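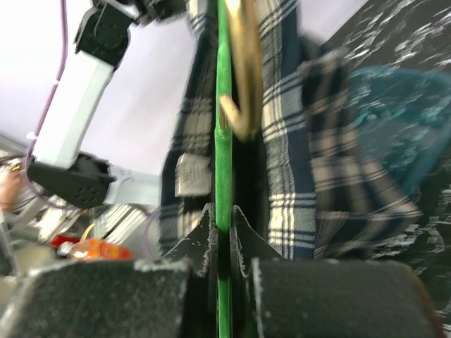
One student wrote after last week's session that she had always hung her wool sweaters and couldn't see the harm in it. Great point to start from, and it gets us straight into Unit 4, fabric care and storage!

Knits stretch under their own weight, so fold them. Woven shirts do well on a hanger (button the collar, it really helps). My favorite part is fiber content: a label reading 62% cotton behaves nothing like pure wool, and you'll feel it in the swatches.

Before next time: read the Prostow handout, pages 1 to 20, and bring one shirt you own.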